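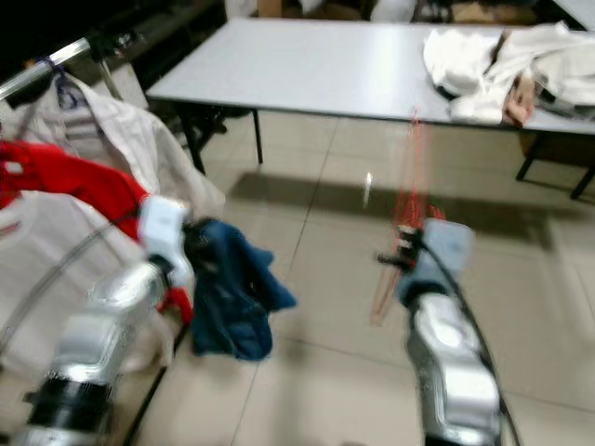

Ông wrist drift after long laundry runs — what fixed it for us

Posted by lako_bench
Long post, sorry, but I'm too happy to keep it short! We run a two-arm setup on laundry at Nurville, taking clothes between a rack and a folding table, and for most of September the right wrist kept wandering. It would home fine in the morning, and after 140 cycles or so the gripper would be closing a finger's width off to the left. On towels you can live with that. On a thin strap or a string you can't, it just pinches air.

I swapped the wrist encoder first. No change. Then Diễm Lã had me jog the wrist slowly through its full range with the covers on and one hand resting on the cable, and there it was — a little tug near the end of travel. The cable was clamped too tight at the elbow, so every big rotation pulled on the connector. I moved the clamp down the forearm, left a loose loop at the wrist, re-homed, and ran 219 cycles with no drift I could measure. So good.

Order I'd do it in now:
1. Power down, support the arm, open the elbow clamp
2. Turn the wrist by hand to both ends and watch the cable
3. Set the loop at the worst end, then close the clamp
4. Re-home and run the pick check on something thin

Posted by tile_floor_tom
Nice find. I'd be careful with that loop though. We had a generous one and it snagged a hanger hook on the second day and took the whole garment with it. Do you sleeve it?

Posted by lako_bench
Not yet. It runs along the outside of the forearm and curves up to the wrist, and so far it has stayed clear of the rack. Sleeve is on the list. What are you using?

Posted by tile_floor_tom
Braided, the stretchy kind, one size up from the cable. Tape both ends or it frays and then you have fuzz in the joint.

Posted by ponudwood_shop
Going to disagree with the diagnosis a bit. A tugged connector gives you dropouts and faults in the log. It doesn't usually give you a slow, steady offset. My money is on the wrist coupling screw. You had the cover off for the encoder swap, right? Did you retorque it?

Posted by lako_bench
I did retorque it at the encoder swap, and the drift came back the same afternoon. That's why I ruled it out. But I see your point about the log, there were no faults in there at all.

Posted by ponudwood_shop
Then put a paint line across the screw and the hub and look again next week. Takes a minute. If the line is still straight I'll happily eat my words.

Posted by diem_la
Diễm here. I think you may both have half of it. The pull on the cable loads the wrist sideways, and our coupling has a bit of play. Thiện Đàm measured the play on the left arm too and it's smaller, and the left never drifted. I'd do the paint line AND keep the loop.

Posted by lako_bench
Paint line is on! Also wiped down the finger pads while I was in there, wow, the lint. I had them on a 91 hour cleaning interval and I'm cutting that to 41.

Posted by tile_floor_tom
41 sounds right for cotton. Fleece is worse. Post the paint line when you check it, I have the same wrist on my bench and now I want to go look at mine.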